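4 Elternbriefe und Wochenmitteilungen versenden

Mit dem Modul Mitteilungen verschickt die Schule Elternbriefe, Einladungen und den Wochenrückblick an einzelne Klassen, Jahrgänge oder die gesamte Elternschaft. Das Kapitel richtet sich an Sekretariat und Klassenleitungen. Die Rechte für den Versand an alle Klassen vergibt die Schulleitung unter Verwaltung > Rollen.

4.1 Voraussetzungen

Die Klassenlisten für das laufende Schuljahr sind importiert (siehe Kapitel 2).
Für jedes Kind ist mindestens eine Kontaktadresse hinterlegt.
Das Schullogo liegt im Bereich Vorlagen. Ohne Logo erscheint im Briefkopf nur der Schulname.

Hinweis: Schulen, die von Pinilent zu Trenska gewechselt haben, müssen die Verteiler einmalig neu zuordnen. Die alten Gruppen bleiben bis zum Halbjahreswechsel im Februar lesbar, lassen sich aber nicht mehr anschreiben.

4.2 Neue Mitteilung anlegen

1. Melden Sie sich an und öffnen Sie Mitteilungen > Neu.
2. Wählen Sie eine Vorlage. Für Einladungen zu Schulfest, Konzert oder Gottesdienst gibt es die Vorlage »Veranstaltung« mit Feldern für Ort, Beginn und Einlass.
3. Tragen Sie den Betreff ein. Er darf höchstens 40 Zeichen lang sein, längere Betreffzeilen kürzt die App auf dem Sperrbildschirm.
4. Schreiben Sie den Text in das Feld Inhalt. Möglich sind bis zu 2.000 Zeichen. Längere Briefe hängen Sie als PDF an.
5. Klicken Sie auf Zwischenspeichern. Der Entwurf liegt danach unter Mitteilungen > Entwürfe und kann von allen Personen mit Schreibrecht bearbeitet werden.

Achtung: Entwürfe werden nicht automatisch gesichert. Nach 30 Minuten ohne Eingabe meldet das System Sie ab, nicht gespeicherter Text geht verloren.

4.3 Empfänger festlegen

1. Öffnen Sie im Entwurf den Reiter Empfänger.
2. Setzen Sie Häkchen bei den gewünschten Klassen oder Jahrgängen. Mit »Nur Elternvertretung« schränken Sie die Auswahl ein.
3. Prüfen Sie die Liste »Ohne Kontaktadresse«. Diese Familien erhalten den Brief in Papierform; die Druckdatei erzeugen Sie über Drucken > Restliste.
4. Soll eine Rückmeldung eingeholt werden, aktivieren Sie Rücklauf und geben Sie ein Enddatum an. Zur Wahl stehen Lesebestätigung, Ja/Nein und Freitext.

Hinweis: Getrennt lebende Eltern werden beide angeschrieben, wenn beide als sorgeberechtigt eingetragen sind. Bei Ja/Nein-Abfragen zählt die zuletzt eingegangene Antwort.

4.4 Bild einfügen

1. Setzen Sie den Cursor an die gewünschte Stelle und klicken Sie auf Einfügen > Bild.
2. Wählen Sie eine JPG- oder PNG-Datei aus. Andere Formate weist das System zurück.
3. Legen Sie die Ausrichtung fest – voreingestellt ist zentriert – und bestätigen Sie mit Übernehmen.

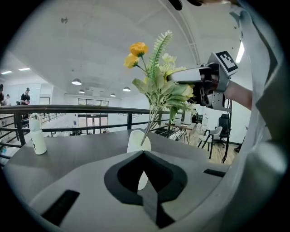

4. Wiederholen Sie den Vorgang für weitere Bilder. Die Reihenfolge ändern Sie durch Ziehen in der linken Leiste.

Achtung: Fotos, auf denen Kinder zu erkennen sind, dürfen nur mit schriftlicher Einwilligung der Sorgeberechtigten verschickt werden. Die Einwilligung wird im Schülerdatensatz unter Datenschutz vermerkt.

4.5 Vorschau und Versand

1. Klicken Sie auf Vorschau und kontrollieren Sie beide Ansichten, App und E-Mail.
2. Wählen Sie Sofort senden oder Zeitversetzt senden.
3. Bestätigen Sie mit Ihrem Kennwort.

Eine versendete Mitteilung lässt sich nicht zurückrufen. Korrekturen verschicken Sie über Aktionen > Berichtigung, der neue Text erscheint dann in der App über dem alten.

Stand: 25. Mai 2023
Redaktion: Ákos Deák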